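Budget for a two-arm mobile unit, laundry pick-up only – what am I missing?

Asked 4 November 2021

We are costing a wheeled base with two arms for a supported-living flat. The task is narrow: collect worn clothing from the bed, place it in a basket on the floor, and later carry the basket to the machine. Floor is glossy tile throughout. The Enby quote is 3562 for the base, arms and charger, ex VAT. A second quote from Clikholm leaves out the grippers and I can't compare the two. Is there a standard list of extras to allow for? Spending has to be agreed by March.

Answer 1

No standard list that I know of. Work from the task and price each step.

Picking a single garment off a fitted sheet is harder than picking it off a table. The sheet is soft and lifts with the garment if the fingers close too low, so allow for compliant fingertips and a spare set. We paid 814 for two pairs, fitted.

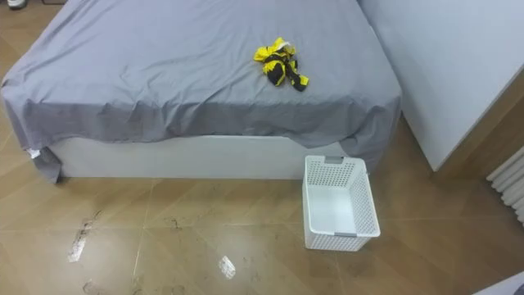
Reach is the next item. A bed on a solid box base gives the mobile unit nowhere to put its front wheels, so all the reach has to come from the arm. Measure from the edge of the base to the middle of the mattress, then add the distance the unit has to stand off. If the quoted arm falls short, a longer one usually means a heavier base as well, and the quote starts again.

Glossy tile also upsets some depth cameras. Ask for a trial on your own floor with the lights on.

Answer 2

Get the Clikholm quote redone with grippers, otherwise there is nothing to compare. Also ask both for the service contract in writing. Ours runs for 5 years and was not in the first quote.

Answer 3

we had a Toledo base with the Promum arms. fine for clothes, no good for lifting a full basket, payload is per arm and drops when extended. check that before anything else

Comment from asker: Thanks. Payload at full extension is not on either sheet – I have asked for it. Basket carrying may be moved to phase 2.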